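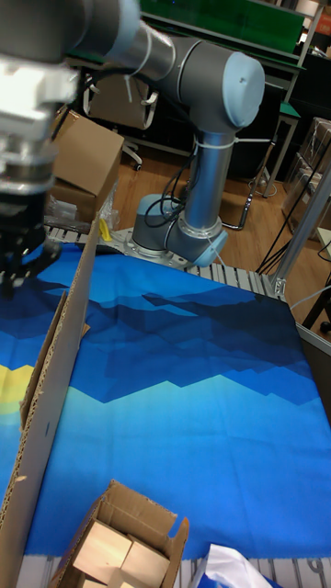
**Robotic chore automation** is the use of general-purpose robot arms and mobile robots to do everyday handling work in homes, shops and small factories. Typical tasks include packing and unpacking boxes, sorting parts, folding cloth, clearing tables and throwing out packaging. As of the most recent surveys, machines can do many of these jobs under set conditions, but few can do them without a person close by.

## Scope

The term is normally kept separate from classic industrial automation, where a robot repeats one fixed motion on parts that always arrive in the same place. Chore work has no fixed layout. Boxes come in different sizes, flaps stand up or fold over, and soft items such as bags and tablecloths change shape when touched.

## Box and bin tasks

Moving small solid objects in and out of an open box is one of the most common test tasks. Wooden blocks are often used, as they are rigid, cheap and easy to grip. The hard part is usually the box. A light carton slides when a finger brushes it, and its flaps can block the gripper on the way down.

In the Cheetham trials, an arm was asked to empty and refill small cartons over 392 runs. It finished 85 percent of them without help. Most failures came from blocks resting against a side wall, where there was no room for a finger on the far side. When a crumpled plastic bag was added to the task, the finish rate fell to 47 percent.

## Soft goods

Cloth and thin plastic remain difficult. Printed fabric can also confuse vision systems, which may read a strong pattern as an edge or a separate object. Denise Parsons, who ran the Cheetham trials, argued that patterned table covers should be standard in testing - plain surfaces, in her view, made results look better than they were.

## Shop-floor use

Small packing shops have adopted the technology sooner than households. Rallov offers an arm for loading cartons beside a roller conveyor, and Tekum sells a similar unit for returns handling. Both makers advise keeping one worker on hand for jams and torn packaging.

## Household use

Home use is limited. The Clernis project placed machines in around 200 homes and found that most owners kept them for one or two tasks, mainly tidying toys and loading bins. Lacey Mottram's review of the project listed setup time as the chief complaint, followed by noise and slow speed.

## See also

- Bin picking
- Deformable object handling
- Domestic robot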